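4.3 Checking and dressing the finger pads

Carry out this check on every Keritz hand-held gripper before it is issued, and again after every 2000 grip cycles. Allow 15 minutes per tool.

You will need: a soft brush, a flat needle file, a hex key and the Galindo gauge strip (75 mm).

1. Release the trigger and let the fingers open fully.
2. Hold the tool over a plain, pale surface in even light. Loose debris is hard to find on a dark bench.
3. Brush both pads from the joint towards the tip.
4. Look along the inner face of each pad, then along its lower edges.

CAUTION: Keep your own fingers out of the gap while the trigger is free to move.
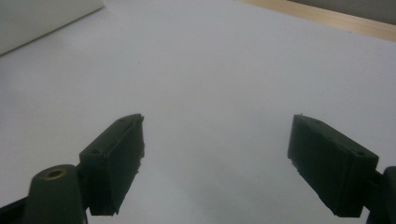
Burrs are left over from printing and are removed by hand. They tend to form where the outline of the pad changes direction, so check the corners first. On the dark green pads, the left one has small jagged edges beside its inner face and the right one has fine fibres at its lower left corner; both places must be dressed before use. Faint layer lines on the surface are normal and need no work. Leave them alone - filing them down alters the thickness of the pad.

5. Lay the file flat against the edge and take light strokes away from the gripping face. Stop as soon as the edge feels smooth.
6. Check the two small holes along the top edge of each pad. Clear any dust with the brush. Do not drill them out.
7. Check that the brass threaded insert sits square in its post. If it turns under light pressure from the hex key, replace the finger (see 4.5).
8. Close the fingers slowly on the gauge strip. Both pads must meet it along their full length.

NOTE: Pads from the Firkesska print batch are supplied already dressed. Steps 1 to 4 and 6 to 8 still apply.

Record the cycle count on the tool card and reset the counter.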